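How to pack a small bag for a night away

I go away for one night almost every week, usually on Friday, and for long time I packed too much. After many trips I have a method which takes me fifteen minutes. It is written for a bag of 20 liters or similar.

Start in the evening before. Put everything on the bed first, also the things you are sure about. When all is lying on the bed you see quickly what is double.

Clothes go first. Take one shirt for the evening, one for the next day, underwear and socks. Roll the shirts from the bottom to the collar, and push the socks into the corners of the bag. Trousers you wear, you do not pack.

Next come the small items. I keep them in little containers with no lid, standing upright in the side pocket. Anything that can leak goes in a closed bag, and this bag goes on top. 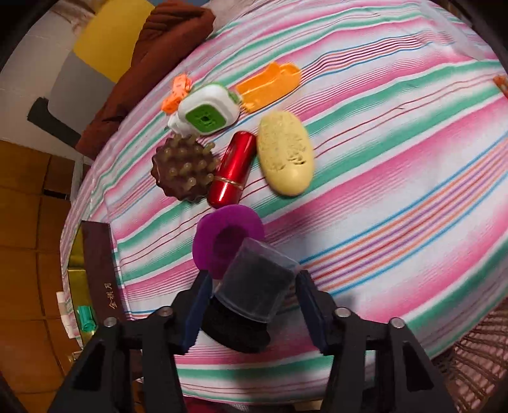 Small plastic container held in a black gripper, and purple foam pad on the striped sheet.

Weigh the bag when it is full. My friend Adesuwa Babalola carries 3,000 grams and is happy, but she takes the bus. I walk from the station in Gardale to my room, and for me nearly 2,000 grams is the limit. My empty bag is already 435 grams, so please count it too. The charger with cable is 136 grams, and I take only one for all devices.

Keep the last place for what you need in the morning, for example toothbrush and glasses. Write these on a paper and put the paper on your shoes.

When you come home, empty the bag the same day. Leave it open overnight so that it can get air, and put the charger back in its pocket before you use it for something else.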